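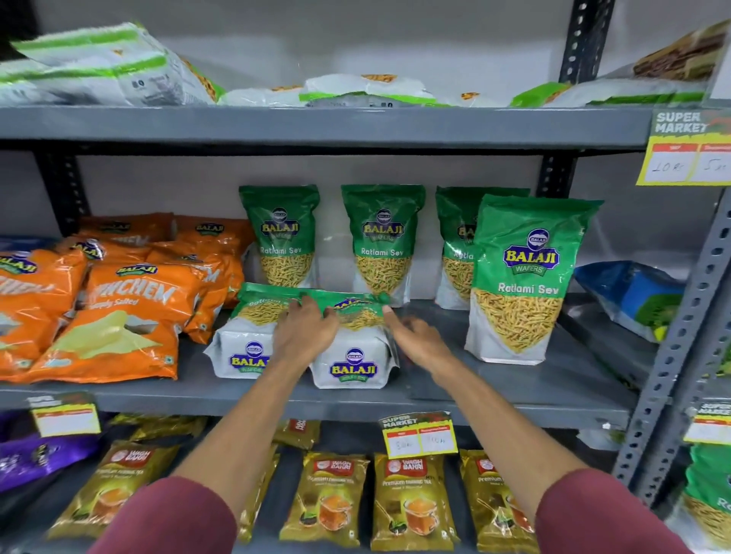

The bags at the back are always the ones that go stale, a shopper at the Grivura told me one slow afternoon, and would it kill anyone to bring them forward once in a while? I had only stopped in for milk. But the remark stuck with me all the way home, partly because I had a bag of chips under my arm that I had taken from the very front without a second thought, and partly because I used to stock shelves myself, a long time ago, and I remember how I felt about people who reached for the back.

SHOPS & SHOPKEEPING | SNACKS
5 min read

The Grivura is a small grocery on Drestgate, one of those places where two people with baskets have to turn sideways to pass each other. It carries lentils, soap, batteries, birthday candles and a snack section that people cross town for. I have been going there for years, mostly for the sev. If you didn't grow up with it, sev is a crisp fried noodle made from chickpea flour, and the Ratlami kind, named for the city of Ratlam, has a peppery, clove-scented kick that creeps up on you around the third handful. My household goes through it at a rate I would prefer not to put in a magazine.

So I asked if I could spend a morning by the snack shelves while they were being filled, and the shop very kindly said yes, as long as I kept my elbows in.

A supermarket with 3,000 feet of shelving has a planogram, a kind of map that says where every last packet goes. A shop this size has habits. The green Balaji sev pouches get the middle shelf, more or less at chest height, and they stand up. The orange Crunchem bags share that shelf but are left to lie in a heap, since a pillow of air and potato has no intention of standing up for anybody. You can prop one against another and it will hold just long enough for you to walk away. I tried this for 10 minutes and gave up with my dignity somewhat dented.

The stand-up pouch is a much better guest. It has a base you can spread with your thumbs, and a window low down so you can see what you're getting. The trick I was taught back in my own stocking days, in a store called Danzer that has since become a tire place, was to take the pouch with both hands, low on the sides, and never by the top seal. Lift by the seal and the contents slump, the bottom folds under, and you have a bag that leans on its neighbors for the rest of its life. With something as brittle as sev you also get crumbs. Crumbs are delicious on yogurt, but people paying full price would like to make their own.
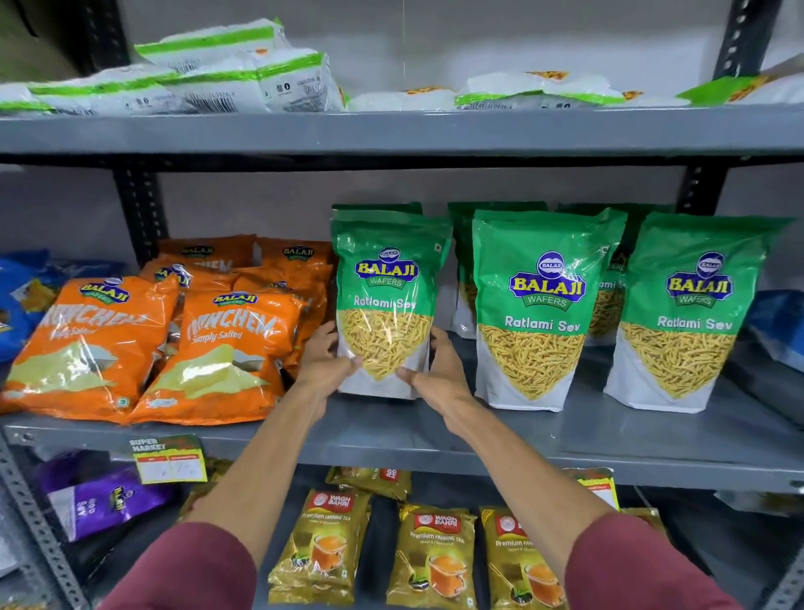 Ratlami Sev on the middle shelf, with the Crunchem pile alongside.

Then there is the question of facing, and on this I hold strong opinions — stronger than the subject deserves, according to my family. Logos should look at the customer. A row of pouches turned every which way makes a shop look tired even when the floor has just been mopped. Turn them square and the same shelf seems to have had a good night's sleep. I timed myself once at home with the pantry, all 40 packets and jars of it, and it took less than a song and a half on the radio.

As for the shopper's complaint, the answer is the oldest rule in the trade: new stock behind, old stock in front. It means pulling things out before you put things in, which feels like going backward, and it is the first thing to slide when the store gets busy. My own pantry was a disgrace on this score. Behind the rice I found a bag of Trilell crackers so far past its date that I opened it purely out of curiosity. I don't recommend it.

The snack shelves at the Grivura get their next big fill in September, ahead of the festival season, when the sev sells fastest. I'll be there early, and yes, I'll take mine from the front.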